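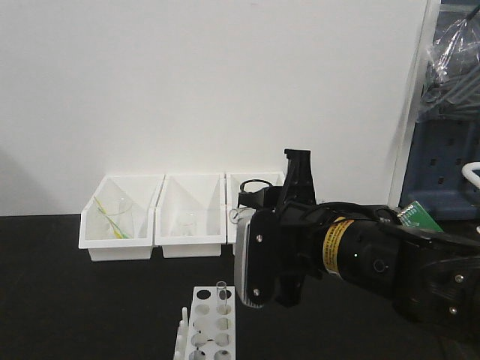

What is the best way to store glassware in open bins on the bench between classes?

Put one kind of glass in each bin, keep the bins against the wall, and leave test tubes in their own rack.

Posted 5/30/24 by benchtidy_disier in Clorkier Forum, School and Small Labs
3,877 views | 19 shares

benchtidy_disier wrote:
I am preparing the chemistry room for next term and I would like to finish before July. Our cupboards are far from the benches, so the students carry beakers across the whole room, and last year we had to buy many new ones. My idea is to leave the basic glass in open-front bins on the bench. I ordered mine from Kevell. The colour is white, to match the walls. Do you think it is wise?

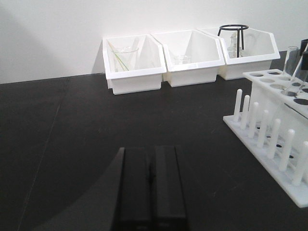 Bins along the back wall, beaker and thin rods on the left.

gumleaf_prep wrote:
Good idea for beakers, but I do not agree about the colour. Clear glass in a white bin is hard to see, and a student who puts a hand in without looking will knock it. I would take grey or blue.

benchtidy_disier wrote:
I understand, but the white ones are already paid for. Maybe I can put a dark mat inside.

slowtitration wrote:
A dark mat is enough, I have used felt for years. My worry is more the long rods. If they stand in a beaker they make it top-heavy, and when somebody pulls one rod, the beaker comes also. Please give them a drawer or a flat tray.

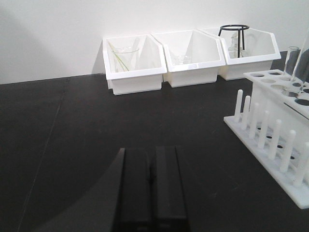

farias_labs wrote:
At Farías we tried to sort by experiment, then by size, and finally we sorted by how often a thing is used. The last system is the only one that the students follow. With three bins in a row I would give the middle one to the most used item, so that small beaker is well placed in my opinion. The black tripod comes up above the rim of its bin and everybody can find it, but I would not keep glass behind its legs. Metal and glass should have separate places.

gumleaf_prep wrote:
Agree on the metal. Our tripods hang on hooks now and I am very happy with it.

benchtidy_disier wrote:
We have no hooks, and I am not allowed to drill. I could move the glass and leave the tripod alone in the bin. What about the test tube rack, in front of the bins or beside them? 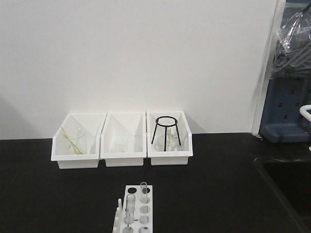

Rack in front, two test tubes standing in it.

slowtitration wrote:
Beside. In front, you must reach over the tubes each time you want a beaker, and a sleeve will catch one.

farias_labs wrote:
I prefer in front, but well forward, with a forearm of free bench behind it. At the side it is always pushed into the sink area.

benchtidy_disier wrote:
Thank you both. I will try beside for the first two weeks and write again.

Contact the moderators | © Clorkier Forum | Back to top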